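To: Drakmont Residents list
Date: Sun 1 December
Subject: Re: common room table, cloth and toaster

On the Drakmont list it was written:

> Can someone tell me what is happening with the breakfast corner? I went
> down in September and the old rectangular table was gone. Is the round
> one staying? Also, whose toaster is it, and can we use it? The last
> cloth was plastic and I would rather not go back to that.

Replying to all of these at once. The round table is staying. It came from the Pelletier building when they cleared their lounge, and it fits the corner by the white wall better than the old one did. The gingham cloth is fabric, blue and white, and goes in with the ordinary wash.
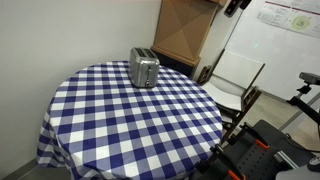 Reading time: 2 minutes

The toaster belongs to the building and anyone can use it. It takes two slices. We looked at a four-slice model from Citach but it was too long for the spot and cost close to what we had for the whole corner. The budget was $300 and we have spent about 200 of it.

Please keep the toaster on the table. It was turning up on the counter, on the windowsill and once in the laundry. If you need to shift it to shake out the cloth, put it back when you're done. 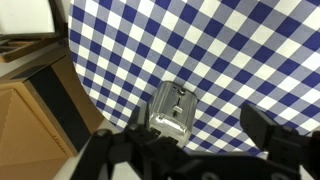 Toaster on the gingham cloth, tan wooden cabinet at left.

Crumbs are the main complaint so far. Shake the cloth outside, over the grass, and empty the tray into the green bin. Unplug the toaster first and let it cool.

The cloth is meant to hang over the edge all the way round. If it has slid to one side, pull it straight before you sit down, as a chair leg will catch it. 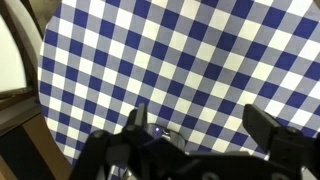 I'd like to keep the middle of the table clear between meals. Cups and plates go back to the kitchen, and so do the jam jars, lids on. A second cloth is on order from Flistance so there will be one to use while the other is in the wash. Same colour if they have it, otherwise grey.

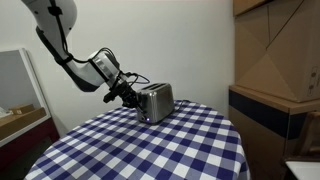 (94 words left in this message)

On the question of bagels, the slots will take a half if it is cut fairly thin. Don't force a thick one down. Use the grill in the kitchen for those, and for anything with cheese on it.

If the toaster plays up, leave it unplugged and post here. The receipt is in the folder by the noticeboard, order number 2157, and we'll need it if it has to go back.

Still wanted: a bread bin with a lid, and two butter knives to replace the ones that have wandered off. Reply to the list if you have either to spare.

Drakmont common room list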